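June, evening

I woke up before six because of the light. In the new flat there is no curtain in the bedroom yet, only the paper which Iason taped to the glass, and the tape is losing. So I got up and made tea in the pot without a lid. The lid is in some box. Quang says it is in the box marked "bathroom," and I am afraid he is right.

Today was the day of the cabinet. I have been postponing it since we moved to Ulldale. It was already here when we came, left by the people before us, and the landlady told us we may keep it or she will have it taken away for 151 dollars, to be paid by us. Therefore we keep it. I did not like it at first. In my mother's house the furniture was dark and heavy and you could hide any scratch on it. This one is pale, like the inside of a bread, and I thought it would show everything.

I began after breakfast. First I took out the old paper which was lying in the bottom. It had stuck in the corners and I had to use the back of a spoon. Under it I found two pins, a receipt from a shop called Brenow for 525 of some currency I don't know, and a very small key. I tried the key in everything in the flat. It opens nothing. I put it in the saucer with the coins, where I suppose it will live until we move again.

Then the washing. I used warm water with a little soap, and a cloth almost dry, as my aunt taught me, always going in the direction of the grain. It is slow but I like it. After a while you don't think. I remembered her kitchen and the way she said my name when I dripped on the floor.

Quang Đoàn called at eleven from work to ask did I find the Firnik oil, the one for the wood. I found it, but the bottle is nearly finished and it smells like an old coat. I told him I will leave the wood without oil for now. He was a little disappointed. He enjoys oiling things. 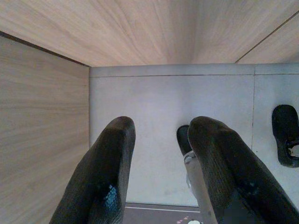 I am still not decided about the gray back. The wood I can love now, the lines in it are fine, like hair when it is combed, but the gray is only gray. There are some faint marks on it, the most in the lower middle, and I think I will let them be. Once the plates are standing there, who will look? Iason Galanis thinks we should glue some nice paper on it, something with leaves. He always wants leaves. I said we can talk about it when we have curtains.

For lunch I ate rice from yesterday with an egg, standing up, and then I slept for an hour although I did not plan it.

In the afternoon I wrote a list of what will go inside. The good bowls from Phí, the three which survived the journey. The blue teapot if its lid appears. The tablecloths, but folded small, not the way I fold them usually. I would like to keep one part with nothing in it, only for having some space in the house which is not asking me for something. Quang will put his cables there, I know him.

It rained a little before dinner. We had soup, and Iason told a long story about a bus driver that I did not fully follow, but I laughed at the right place. Tomorrow I must call about the internet and buy sponges, the thin kind. Also look in the bathroom box for the lid.

My hands smell of soap still. I am going to bed before the light changes its mind.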